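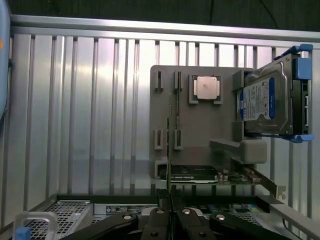

*A hard drive in a blue caddy, to the right of the CPU.*

Vonddale should stop moving home games to suit the away side's bus. The club did it twice last season, and both times the crowd fell below 2,000. The Funell match drew 1,937, on a dry afternoon in March, with a playoff place still open.

People plan around a kickoff time. They trade shifts and book sitters. Change it with a week to go and some of them stay home – and they don't get that ticket money back easily.
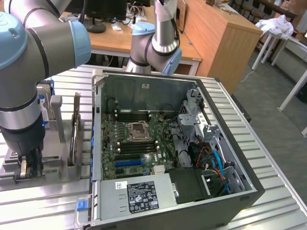 *Two robot arms over a long aluminum table.*

The club says Sirnow does the same. Sirnow has a bigger ground and a train stop next to it. Our fans get one bus an hour, and the last one leaves before an evening game is over. I left the Shenoy game in the 82nd minute to catch it and missed both goals.

Set the times in August and keep them. If a visiting team has a long trip, it can travel the night before, as we do.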